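Filed under: Small Press & Self-Publishing > Anthologies > Contracts and Royalties

kmakowska
Does anyone have experience with pro rata royalty splits on a multi-author anthology? Flureck is offering to divide the contributor pool by word count. My story is 6 pages in a 111-page book. The longest piece runs 66 pages, so one author takes well over half the pool.

inkwell_tab
Standard practice. Word count is easy to audit and it scales. Equal shares penalize whoever wrote the novella.

Regula Schnyder
Disagree. Equal shares per contributor are common enough in small print runs, and the bookkeeping is simpler. Sutter paid equal shares on both volumes of Endport. Check whether the editor's cut comes off the top or out of the pool – the wording matters more than the split method. 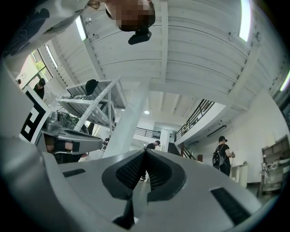

Ksawery Makowska would do better to ask for a flat fee, in my view. With a print run of 2,000 and the usual returns, a short story's share may never reach the payment threshold. Then the balance rolls over every year until the title goes out of print.

kmakowska
The threshold is in clause 4. It doesn't say what happens to unpaid balances at reversion.

Regula Schnyder
Then get that added. "All accrued sums payable on reversion, regardless of threshold" is enough.

inkwell_tab
A flat fee also means nothing extra if the book sells. I took one for a story in Predo and it went to a third printing in September. I'd still sign for word count, with a minimum per contributor.

kmakowska
Minimum plus word count might work. I'll send them both changes and see which one they strike.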